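## Section 4: Hanging and Drying Socks

This section covers the use of the small clip hanger with the tabletop drying stand. It applies to households and to shared laundry rooms where the Vollbridge stand has been assembled according to Section 3. Users who have not completed the assembly should do so before continuing.

### 4.1 Before You Begin

Place the stand over a clean, level table. The crossbar must run parallel to the long side of the table, and the slanted posts must rest firmly at both ends. Press down lightly on the center of the bar. If either post shifts, return to step 16 of the assembly instructions.

The hanger is suspended from the middle of the crossbar by its hook. Where the bar is smooth, wrap clear tape around it at the hanging point to keep the hook from sliding toward one post.

**CAUTION:** Do not hang wet towels, jeans, or other heavy items from the clip hanger. It is intended for socks and similar small articles only.

### 4.2 Laying Out the Socks

1. Remove the socks from the washer and shake each one once to open the toe.

2. Turn any inside-out socks right side out. Socks that are to be dried inside out at the maker's direction should be kept to one end of the table.

3. Match the socks into pairs and lay them flat in a single row under the hanger, toes toward the front edge of the table. Keep the two socks of a pair next to each other. The row may hold up to three pairs, one sock for each of the six clips.
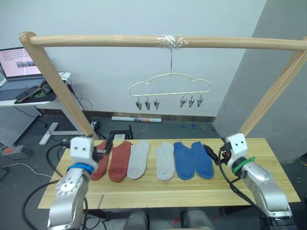
*Photo: Kalliopi Tzavaras*

The pairs are set out by color, with rust-red at the left, light gray in the middle, and blue at the right. Any order is acceptable, provided that it is kept when the socks are moved to the clips.

**Note:** The clips are arranged in two groups of three, with a gap at the center. A full load of three pairs therefore places one sock of the middle pair on each side of the gap. When only two pairs are being dried, use the two outermost clips on each side -- this keeps the hanger level and leaves more room for air.

### 4.3 Checking Each Sock

4. Pick up the first sock and look at the cuff, heel, and toe. Thick knits, especially those with a heel or cuff in a second color, tend to fold over on themselves in the washer. A fold left in place will dry slowly and may leave a crease.

5. Open any bunched section with the fingers and smooth it flat against the table. Work from the toe toward the cuff. Do not pull on the cuff to straighten the sock, as this stretches the ribbing.

6. Set aside any sock with a hole or a loose thread. Clips can catch a loose thread and draw it out further.
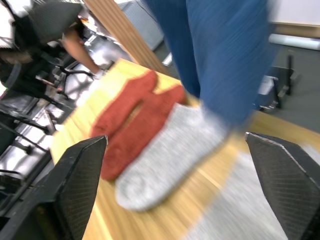

### 4.4 Attaching the Socks to the Clips

7. Begin with one of the two clips nearest the center gap. Squeeze the clip fully open before bringing the sock to it.

8. Insert the edge of the cuff to the depth of the clip's jaws and release. The sock should hang straight, toe down, without touching its neighbor.

9. Attach the next sock on the opposite side of the gap. Continue outward, alternating sides, until the row is cleared.

10. Confirm that the hanger is level. A slight tilt can be corrected by moving one sock to another clip.

**CAUTION:** Clips close with some force. Small children should not operate them without an adult present.

### 4.5 Drying Time and Removal

Allow thin socks to hang overnight. Heavy knits may require a second night, particularly in rooms without a window. Leave at least 20 inches between the stand and any heater.

To remove a sock, support it with one hand and open the clip with the other. Do not tug it free. Fold each pair together as it comes down.

### 4.6 Replacement Parts

Replacement clips are supplied by Gakis under part number 3079. The wire hook is sold separately. Questions about this section may be addressed in writing to Everett Escobedo, Vollbridge Product Support.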